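# Chapter 3: Stuff That Is Mostly Air

Pick up a pumice stone, a slice of sponge cake, a bike helmet and a surfboard blank, one after the other. Each one feels wrong in the hand, as though your arm had braced for something heavier. They have very little in common chemically - one came out of a volcano and one came out of an oven - but they share a structure, and that structure is what this chapter is about. They are all foams.

A foam is a gas trapped in pockets inside a liquid or a solid. That's the whole definition, and it covers a marvellous range of things! The head on a milkshake is a foam. So is bread, and so is the cushion you may be sitting on while you read this. In Chapter 2 we looked at how the particles in a material decide its hardness, its colour and its melting point. Now we'll see how much you can change a material's behaviour without changing its particles at all, just by rearranging where the solid goes and where the gas goes.

## 3.1 Open cells and closed cells

Cut a kitchen sponge in half and look closely at the cut face. The pockets run into one another like rooms with the doors left open. Water moves through them easily, and so does air, and that is why you can squeeze a sponge flat and watch it fill up again. We call this an **open-cell** foam.

In a **closed-cell** foam every pocket is sealed off from its neighbours. Push your thumb into it and the gas has nowhere to go, so it pushes back. Water can't travel far in either. Life jackets, cool boxes and the white foam used for packing are closed-cell foams, and you have almost certainly picked one of them apart with your fingernails at some point in your life.
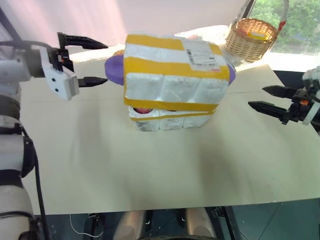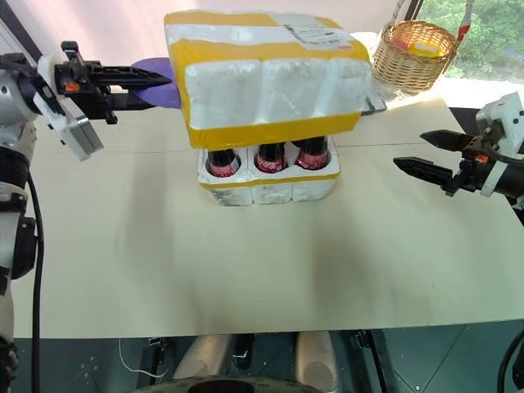 *Moulded white foam packaging with yellow tape.*

The white packing foam most of us know is expanded polystyrene. It begins as small hard beads with a little liquid gas-former inside them. When the beads are steamed they swell up, and when they are steamed a second time inside a mould they press against each other and stick, taking on whatever shape the mould has. That makes it easy to build useful features straight into a block, with no carving or gluing. Look at the shallow grooves that divide the bulky foam piece into rounded sections, and think about the shape of the mould that would leave them behind. The same trick gives you the neat hollows that hold a jar or a light globe still on a bumpy truck ride.

Most of what you are paying to ship in a block like this is air. Şengül Altıntaş, a packaging engineer in the town of Grarklow, likes to show visiting students a cube of packing foam beside a solid lump of the same plastic cut to the same mass. The lump fits in a coat pocket. The cube does not come close!

## 3.2 What the gas is good for

Still air is a poor conductor of heat. Moving air is another matter, because it carries heat along with it, and a large pocket of air will start to circulate as soon as one side is warmer than the other. Chop that large pocket into thousands of tiny ones and the circulation all but stops. Wool jumpers work this way, and so do feathers. (You'll meet convection properly in Chapter 5.)

Gas pockets also squash. When a foam is hit, its cell walls bend, buckle and finally crumple, and every one of those small failures uses up some of the energy of the blow. A helmet that has been in a crash may look perfectly fine from the outside while its lining is crushed for good.

> **Try it yourself**
>
> You will need 3 identical mugs, a jug of warm tap water, a thermometer, a wool sock, a sheet of packing foam and some tape. Wrap one mug in the sock, wrap one in the foam and leave the last one bare. Pour the same amount of water into each and take a reading every five minutes. Plot all the results on one set of axes. Which line is steepest at the start, and does it stay that way?

When Saadet Demirtaş ran this activity with her class at Alow, the sock did far better than anyone had bet on. Keep that in mind as you make your own prediction, and write it down before you pour.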